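Guest Room Care: Bedding, Upholstery and Waste Bins

The Lirkholm housekeeping office issues these notes to residents and to staff who prepare guest rooms. They apply to all carpeted bedrooms.

Begin with the bin. Empty it before the bed is made, so that dust and scraps do not reach clean linen. Small bins should be lined with a bag folded two inches over the rim. Keep two spare bags flat beneath the liner in use. If a bin has held food or cosmetics, wash it with dish soap and dry it fully before returning it to the carpet – a damp base will leave a ring.

Strip and air the mattress for at least five minutes, then remake the bed with the duvet hanging evenly. Quilted pillows collect lint along the stitching and should be brushed in one direction with a dry brush.

Fabric wall panels and headboards are to be vacuumed with the soft attachment, from the top down. Water must not be used on the seams.
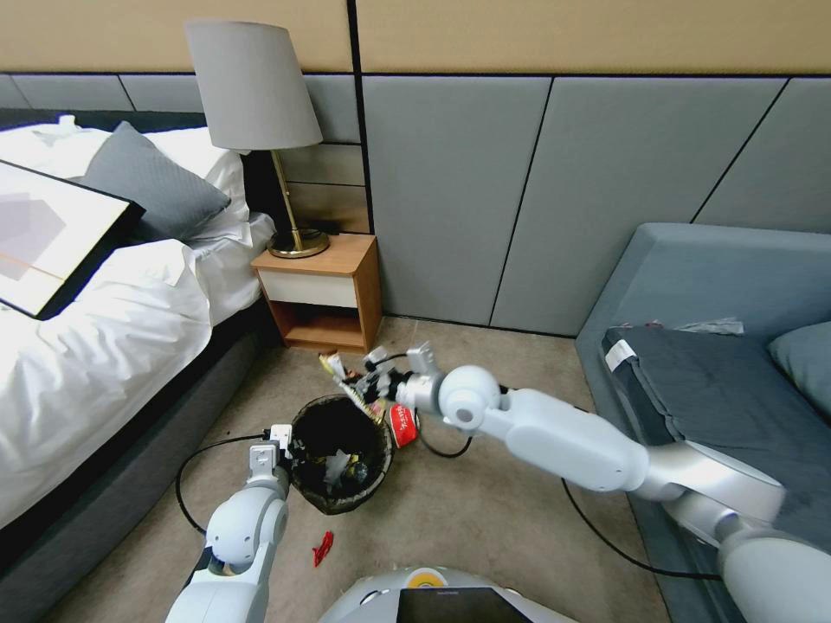 Sofas placed near the bed require the same attention. Remove all cushions, check the seat for bags, cloths and other stray items, and vacuum the creases. Framed prints that have been taken down should be hung again or stored upright in a closet before the room is released.

Lampshades are dusted last, with the lamp switched off and cool. Stains that remain after two treatments should be reported to Anil Menon at the housekeeping office.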